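2020-05-28
Ondach kitchen sim, trial license, second session

Got the Ondach package running on the bench machine before lunch and I'm really pleased with it so far! Install was painless (one config file, one path to fix), and the kitchen pack loads in 17 seconds from cold. Our old Hurnik scenes took long enough that I'd go make coffee.

Started with the stock kitchen and the black arm, overhead view, default lighting. The wood grain and the highlights on the links are much nicer than I expected from a trial build, and the soft shadows come switched on. Toaster even has its knobs modeled.
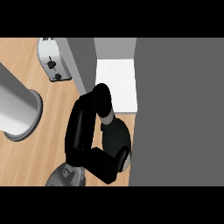 Reach and clearance

Ran 100 random start poses with the planner Severino Carretero wrote for the Lodhi job. It dropped in with hardly any changes, which made my morning. 17 of them came back with no path, nearly all with the elbow folded and the big gray wall panel close by. I want to try moving the base 20 cm away from the panel and rerunning the same seeds.

Things to sort out
- Letterbox bands top and bottom of the render. Find the aspect setting, or crop on our side.
- Collision meshes: are they the same as the visual ones? Docs don't say. Ask support.
- Logging to our Grikent format. Severino thinks it's an afternoon's work.

Price is 660 per seat per year, and the trial runs out in September. I'd happily sign for one seat now, but Severino wants to see the drawer tasks first, so those are up next. Seeds and config are in the shared folder under ondach_trial.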